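About us

Home
What we teach
Our rooms
Visit
About us
Contact

We teach people to teach robots

Rutholm is a small training school in Dudton. People come to us to learn how to show a robot arm a job, either by taking hold of it and moving it through the task, or by steering it from across the room with a hand controller. Most of them have never touched a robot before they walk in, and by the first tea break they have usually picked something up with one. We still love watching that happen!

The school began in the back half of a shop that used to sell carpets. Siu-fong Man had spent years training machine operators at a packing firm in Duvport, and she kept meeting people who knew a job inside out and had no way of passing it to the new arm that had just arrived on the line. The arm came with a programmer two days a week. The other three days it stood still. She thought the people who packed the boxes ought to be able to teach it themselves, and she was stubborn enough to rent a room and try.

Dae-han Son joined her that first June. He had been writing simulation software and was (his words) tired of robots that only ever moved in straight lines. He set up our first pair of practice stations on trestle tables, and one of those tables is still in use in Room 2, with the same wobble.

How we teach

Everybody starts with hand guiding. You hold the arm near the wrist, press the enabling button and push it where you want it to go. It feels odd for a few minutes, a bit like leading somebody who is very willing and very heavy, and then your shoulders drop and you start thinking about the job and stop thinking about the arm. We spend a whole morning on it. People are asked to lift a cup, put it down, lift it again from the other side, and talk out loud while they do it.

The talking matters a lot to us. When you have done a task for ten years you no longer notice the small things - the little pause before you close your fingers, the way you come in from the side so you don't knock the thing next door. A robot that learns from your movements will only learn what you give it, so if you hurry one time and dawdle the next, it ends up with a muddle. Saying it aloud slows you down in the right places.

After lunch we move to remote control. Some people take to it at once (anyone who has ever reversed a caravan has a head start, in our experience) and some find it maddening until the second day. You have a controller in your hand and the arm is somewhere else, facing some other way, and your left is not always its left. We start with the arm pointing the same way as you and turn it a little further round each session.

Then comes practice in simulation, where we can be as untidy as we like. Dae-han builds the practice rooms himself and he is very fond of ordinary furniture. We have kitchens, a hallway, a workbench and several bedrooms, and the objects get shuffled between attempts so that nobody learns one layout by heart. A learner will record the same task again and again, watch the recordings back with a tutor, throw out the poor ones and keep the good. Our longest course asks for 100 kept recordings per person, which sounds like a mountain on Monday and goes by faster than anyone expects.

What we care about

We like everyday tasks. Factories have plenty of clever people looking after them already, and we are happy to train their staff too, but the work that gets us talking over lunch is the putting away, the sorting, the fetching of small things off the tops of other things. A watch strap is a wonderful teacher. So is a pen, as it is thin and low and likes to roll, and you have to decide which way your gripper should be turned well before you get down to it. 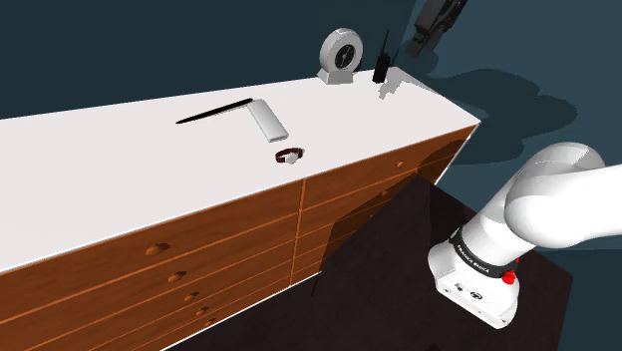 With small things spread over a wide flat top, the way in is most of the work. We ask learners to plan it backwards: where do the fingers need to be when they close, what would they brush against on the way down, and where should the wrist be before any of that begins? Tall things make you lift higher than you'd like. Things lying close together make you choose which goes first. There is often more than one good answer, and we have had some very happy arguments about it that ran on past closing.

We also care about mistakes. Every learner gets a folder for their bad attempts and we look through it together on the last afternoon. A dropped object with a good recovery can be a very useful recording, provided it is labelled as one, and we'd rather you left us knowing how to spot a weak demonstration than with a perfect record.

Who comes here

A real mixture. We have had warehouse teams, care home staff, two dentists, college technicians, a retired piano tuner with the steadiest hands any of us has ever seen, and a good many students who have read all the papers and want to find out what it feels like. Our groups are kept to six people so that nobody waits long for a turn. Since we opened, 296 learners have finished the full course, and we have run taster days for plenty more.

Between them they have left us more than 3000 recordings in the school's shared library, every one given with permission and checked by a tutor. Learners can use the library after they leave, and quite a few come back to add to it.

We work closely with Phí, a software workshop two streets away, who look after our recording tools and put up with our long lists of wishes. If you have used our replay screen and liked the big green slider, that was theirs. The beeping was ours, and it can be switched off.

The people

Siu-fong Man runs the school and teaches the first morning of every course. She is the one who will tell you to breathe out.

Dae-han Son looks after simulation and remote control. He also answers most of the email, so if you write with a question about how a gripper ought to meet a teacup, expect a long reply.

There are four other tutors, all of whom came to us first as learners. We didn't plan it like that, but we're very glad of it, as they remember what was hard.

Visiting

You'll find us at 233 Duvport Road, Dudton, through the blue door and up one flight. There is a lift at the rear of the building; ring the bell and someone will come down. The practice stations are all adjustable in height and can be used sitting or standing, with either hand.

Open afternoons are held on the first Thursday of the month. There's no need to book, just come up and have a go - children are welcome on the simulation stations with an adult, and tend to be alarmingly good. For courses, please use the contact page and tell us a bit about the job you'd like to teach. It doesn't have to be a grand one.

Page last updated 8 May 2019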